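Wrinkle-free, they said

9 comments

I bought a Zorum shirt in November because the ad followed me for weeks and I finally got tired of it. "Never iron again." I should know better at my age. I have been let down by no-iron clothes since my first office job, and I keep going back like a dog to a hot stove.

So let me say what I think about the whole wrinkle-free business, and you can argue with me below.

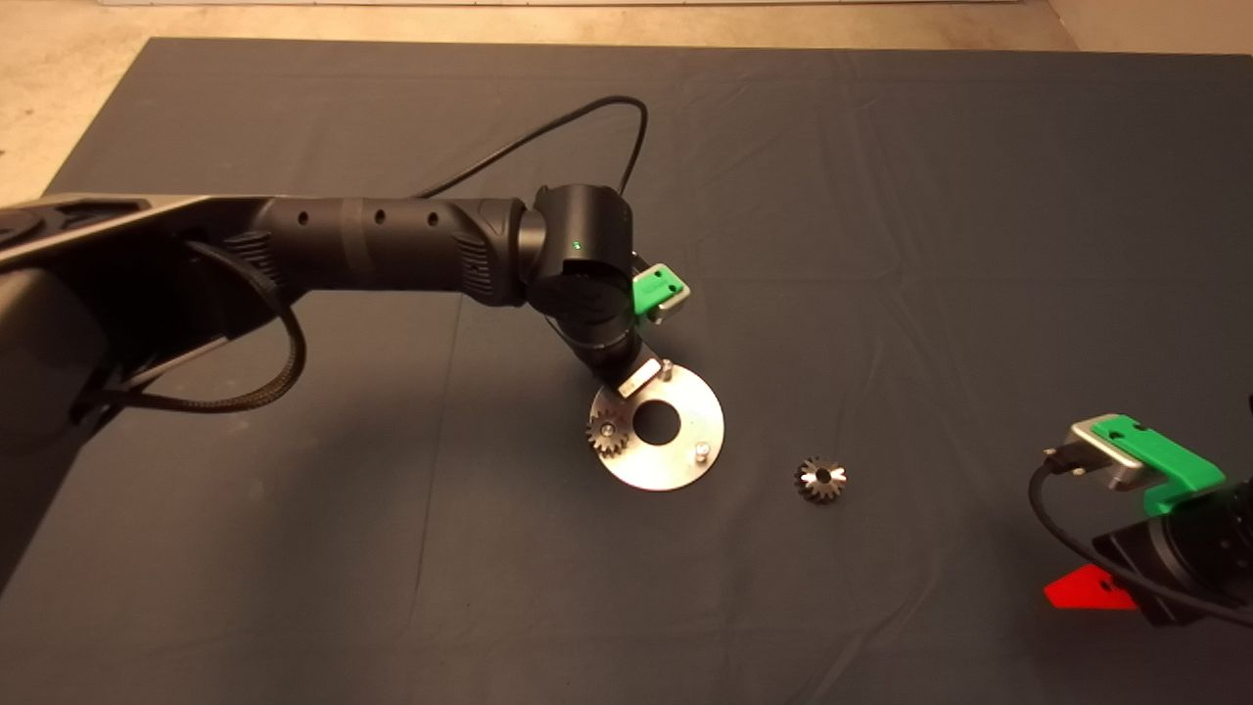

Wrinkle-free is a claim with a lot of wiggle room in it. Read the tag on the shirt and it says "wrinkle resistant," which is a smaller promise, and the washing instructions make it smaller still. Low heat, take it out right away, hang it up while warm. If I did all that with a regular shirt it would look fine too. Dark cloth like the gray up there can be slightly wrinkled, with a few soft folds and faint creases, and I wouldn't think twice about it. Put the same creases in a pale blue button-down and you look like you slept in the car. My Zorum is pale blue, of course.

I did try to be fair. I washed it with two others, a plain cotton one from Studemance and an old Chauvin I've had forever, and hung all three in the hallway overnight. By morning the Chauvin looked best. It's the oldest and the thinnest and it never promised me a thing. The Zorum had a collar that curled up at one side and a row of little puckers next to the buttons – the seam had shrunk and the rest of it hadn't.

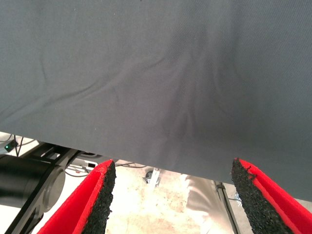 Is it worth paying extra for a no-iron shirt? Only if you own a dryer and stand next to it. I line dry most of the year, so for me it's money spent on a tag.

The other thing is the feel. There's a finish on these shirts and I don't care for it, stiff at first and then sort of tired. The website says it lasts 100 washes. Who is checking that? I don't know anyone who has washed a shirt 100 times and kept notes, and I'd worry about them if I did. The product page had 428 reviews when I bought mine, nearly all five stars, and a lot of them started with "just arrived."

I still have the iron. It was cheap, it leaks a bit at the back, and it does a shirt in the time it takes the coffee to drip.

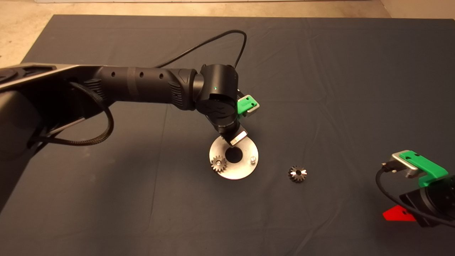 Uletti wrote in to say that I'm being too hard on the stuff, and that the trick is to skip the spin cycle and let the shirt drip over the tub. Maybe so. I've got one bathroom and I'm not giving it up to a shirt, but I'll try it once before I send the thing to the thrift store – with the tag still in, so the next person gets to read it too.

Share 9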